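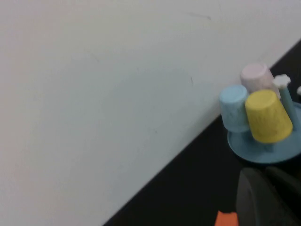 Belville Lab Teaches a Robot Arm to Handle Toy Cups

The robotics group at Belville has started a new round of teaching by remote control, and the subject is a toy cup stand. An operator moves a hand controller, the arm copies the motion, and every run is saved for training.

Ga-eun Jang and Tane Tipoki share the controls, swapping every 70 minutes. The group has 130 runs so far, and the latest ones look wonderfully smooth — a big change from January, when the arm shook on every approach.

"You feel it in your own wrist when the fingers line up with a cup," said Jang. "I went home grinning."

The software, called Trukov, was written by Gunnlaugur Toft. It learns from the wrist view, so the cups have to stay in sight during the approach. Tipoki likes to come in low and slow; Jang prefers a steeper angle, and both styles go into the training set.
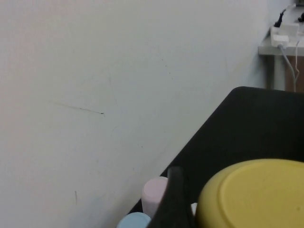

Pink and light blue cups beside the gripper, with a yellow bowl on the other side.

Seven more operators will take a turn at Hotlow next month, starting with Endang Manurung.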